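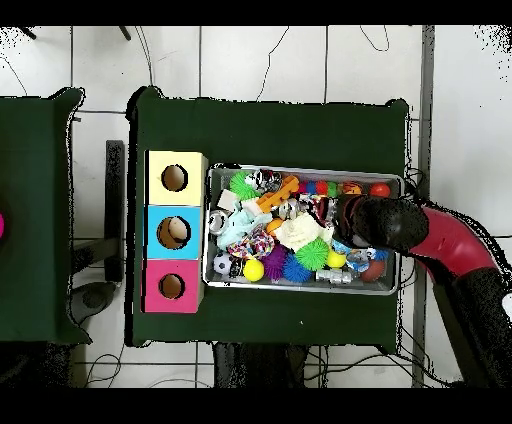 How long should tile grout cure before it gets sealed? Two to three days for most cement grout in a dry room, and longer if the bag gives a longer time.

Posted by lowspan
That is the short version from the old sticky. My case is a ground floor utility room in Medton, square white ceramic on a slab, thin joints, gray unsanded grout. The slab had a moisture problem in May. A plastic sheet taped down overnight now comes up clear. Is three days still enough, or does the slab change the number?

Posted by mudbed_37
The slab changes it. Grout over a damp slab loses water upward only, through the joints, and glazed tile passes almost none. Seal early and you trap it. The usual result is a white haze in the joints a month or two later. I would give it two weeks with the heat at a steady setting.

Posted by kerfline
Two weeks is excessive if the plastic sheet test is clear. Also, a penetrating sealer does not trap vapor. It lines the pores and leaves them open. You are thinking of a topical sealer.

Posted by mudbed_37
Penetrating sealers slow vapor down. They do not stop it, agreed. And the sheet test is pass or fail with no number attached. It tells you about the top of the slab on one night. I want a probe reading at depth.

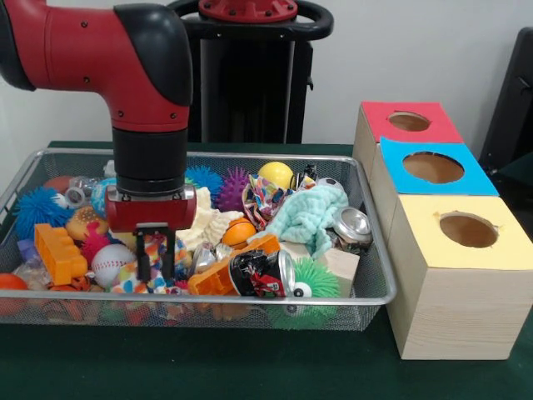 Adwoa Ackah: I would skip the sealer on that floor for now and look at the joint width. Unsanded grout is fine up to an eighth of an inch. Past that it shrinks and cracks, and sealer will not fix a crack.

Posted by lowspan
Joints are just under an eighth. No cracks so far. A probe kit costs more than the grout did, so I may rent one. The humidity gauge on the wall says 50 percent.

Posted by kerfline
Then you are fine. Drip test on one joint - if the water darkens it inside a minute, it is ready to take sealer.

Posted by mudbed_37
That test shows the grout is absorbent. It says nothing about what is under it.

Posted by lowspan
Found my notes from the last floor, a hallway I did before the move.
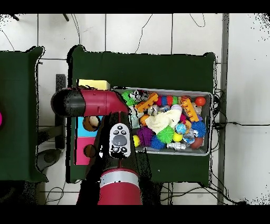
LELTON, May - Hallway grouted in the morning, same gray unsanded. Misted the joints that evening and again the next day. Sealed on day four, two thin coats, excess wiped after ten minutes. No haze when I moved out. Slab there was dry and had a membrane under it.

Posted by mudbed_37
The membrane is the difference. Rent the probe.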